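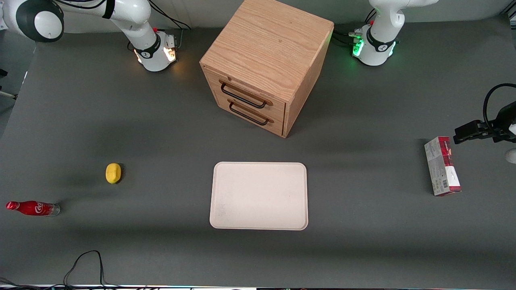 I've been making iced tea and milky coffees for the stall for years now, and the Alora shaker is the first machine I've reordered. It's a countertop drink shaker for small cafes, one cup at a time, with a clamp that takes any sealed cup up to the large size. If your counter is a dark grey one like the tabletop here you'll be glad of the pale finish, as I kept knocking into my old black Vollberg before opening time! It runs for 40 seconds on the standard setting and then stops by itself. You can cut it short by lifting the lid, and I do that for fruit teas – they go frothy otherwise and people send them back.

The price is 298 with the spare clamp included, and I keep the rubber feet in stock separately. Please order the feet. They wear down on one side first and then the whole thing starts creeping towards the till. It weighs more than it looks, so have someone hold the door if you're collecting from the Powell Street shop.

Cleaning is a wipe with a damp cloth. The drip dish lifts out from the front and goes in the dishwasher, top rack only. I wouldn't put the clamp in, mine came out stiff.

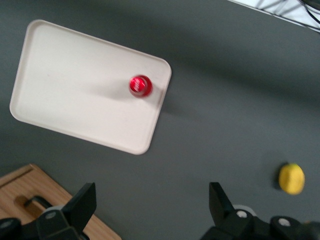
Viera Oravec wrote to say she has had hers going through a whole October of bubble tea and the only thing she'd change is the lid catch, which sticks when syrup gets in it. She's right, it does. Warm water sorts it out, and Lekance have a new catch on the way that fits the older machines too – I'll put it on this page when I've got some. Guarantee is 3 years on the motor, one on everything else.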